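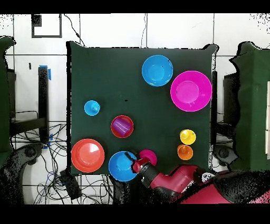 Sobre a loiça de plástico, continuo a achar que o problema é o encaixe, mais do que a quantidade. Quando se guardam taças e copos de conjuntos diferentes na mesma caixa, acaba tudo enfiado onde calha e depois custa a separar. O caso do copo roxo canelado é típico: deitado dentro da taça vermelha, ocupa-a quase toda, e quem arruma à pressa fica com a ideia de que as duas peças são um par. Não são. A vermelha devia ir com as outras taças e o roxo com os copos.

Respondo à mensagem do Jasper por partes, com o que ele escreveu pelo meio para não se perder o fio.

Jasper Vanhove escreveu:
> Estive a ver o armário da sala pequena na sexta-feira e a loiça
> de cor está espalhada por três prateleiras. Proponho juntar tudo
> numa caixa Corkero das grandes, com tampa, e acabar com as divisões.
> Quem precisar leva a caixa inteira para a mesa e traz a caixa inteira
> de volta. Assim deixamos de perder tempo a escolher.
>
> Outra coisa: a toalha verde-escura faz falta mesmo? Ocupa espaço
> e nos lanches já usamos a de oleado. E se alguém souber onde foi
> parar a lista antiga da loiça, agradeço que a mande para aqui.

Quanto à caixa única, tenho dúvidas. A Corkero grande tem boa altura, mas as peças são muito desiguais. Há a taça magenta grande, de aba larga, há o prato laranja-avermelhado, que é baixo e aberto, e há as pecinhas com o centro levantado, a azul-clara, a amarela e a laranja. Se for tudo junto, o prato fica no fundo por ser o mais largo e para o tirar é preciso esvaziar a caixa. Já experimentei com a loiça branca da cozinha de cima e foi isso que aconteceu: ao fim de dois lanches ninguém tirava o prato, usavam-se guardanapos.

O que proponho é manter a caixa do Jasper, mas com uma ordem lá dentro:

1. Pratos de pé, encostados ao lado comprido da caixa.
2. Taças grandes empilhadas umas nas outras, a mais larga por baixo, sem forçar.
3. Taças pequenas numa pilha à parte.
4. Copos num saco de rede, todos juntos, sem nada enfiado dentro das taças.

O ponto 4 é o que me interessa mais. Quando um copo fica apertado numa taça, a tendência é puxar pela borda, e a borda é a parte que racha primeiro. O ano passado deitámos fora dois copos da loiça branca por causa disso.

Para quem pergunta se as cores querem dizer alguma coisa: não querem. Houve uma altura em que o azul era para a fruta e o rosa para as bolachas, mas isso foi ideia do grupo de maio e perdeu-se. Temos dois azuis bem diferentes nas taças, um mais céu e outro mais carregado, e cheguei a ouvir discussões sobre qual deles era "o azul". Por mim, esqueçam as cores e arrumem por tamanho.

Sobre a toalha, peço que fique. O oleado é prático para limpar, mas é aos quadrados e muito claro, e a loiça amarela quase não se vê em cima dele. No verde-escuro vê-se logo o que está na mesa e o que ficou esquecido, e até uma migalha ou um pontinho preto dá nas vistas. Também acho que a loiça escorrega menos no pano, mas isso pode ser impressão minha. Dobrada em quatro cabe por cima da loiça, debaixo da tampa, portanto não tira lugar a nada. Só peço que seja sacudida lá fora antes de ir para dentro. Se precisar de ser lavada, é a trinta graus e separada do resto, que larga cor.
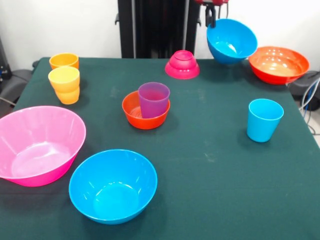
A secagem é o outro assunto que ficou por resolver na última conversa. As taças fundas guardam água na base, e se forem empilhadas assim ficam com aquele cheiro a armário. Viradas para baixo em cima de um pano secam depressa, desde que se deixe uma nesga de ar entre elas. Eu costumo pôr primeiro as maiores e vou enchendo os intervalos com os copos. Meia hora chega na maior parte dos dias. No inverno deixo até ao fim da tarde e arrumo depois de fechar a sala.

Não usem o lado verde da esponja. O plástico brilhante fica baço e depois agarra a gordura, e não há detergente que o recupere. Água morna, detergente normal, lado macio. Para manchas de tomate, uma pasta de bicarbonato deixada uma hora costuma resolver nas peças laranja e vermelhas. Nas azuis nunca precisei.

A lista antiga da loiça que o Jasper pedia está comigo. É uma folha A4 do tempo em que comprávamos tudo na Kendstead, com 25 linhas, metade delas riscadas, e já não serve para conferir nada: fala de uma molheira e de duas jarras que nunca vi. Posso digitalizá-la se alguém a quiser guardar por curiosidade, mas preferia que se fizesse uma nova, curta, colada na parte de dentro da tampa. Quatro linhas bastam, uma para cada grupo da arrumação que pus acima.

A Yanling Xia perguntou-me fora da lista se valia a pena comprar mais peças para completar as cores. Eu não comprava agora. As taças que a Duner vende são mais finas e têm a base mais estreita, não empilham com estas, e ficávamos com duas pilhas em vez de uma. Se faltarem copos, há os de reserva na prateleira alta, embrulhados em jornal. Estão limpos mas convém passá-los por água.

Há ainda a questão da etiqueta. A caixa antiga dizia "Carrier" a marcador, de um lado ao outro, e durante meses houve quem pensasse que era material do ar condicionado e não lhe tocasse. Na nova escrevam só LOIÇA DE COR, na frente e na tampa, em letra grande. A frente é o lado curto, o que fica virado para a porta.

Se ninguém se opuser, trato disto na sexta-feira a partir das cinco. Levo o saco de rede e a fita-cola. Falta-me uma divisória de cartão para segurar os pratos de pé, com a altura da caixa ou um pouco menos. Se alguém tiver uma caixa de sapatos a mais, a tampa serve. Jasper, deixas-me a chave do armário na gaveta do costume? A minha cópia entra, mas não roda.

As respostas podem vir para a lista, não é preciso mandar cópia só para mim. E por favor cortem as citações antigas antes de enviar, a última mensagem sobre o escorredor chegou-me com o fio completo desde o princípio.

Mensagens recentes nesta lista
Re: Escorredor da cozinha de cima
Toalha de oleado - onde se compra a metro?
Re: Re: Chaves do armário da sala pequena
Caixas Corkero, tampas que não fecham
Lanche de sexta-feira, quem leva a fruta
Re: Manchas de tomate no plástico
Loiça branca: o que fica e o que sai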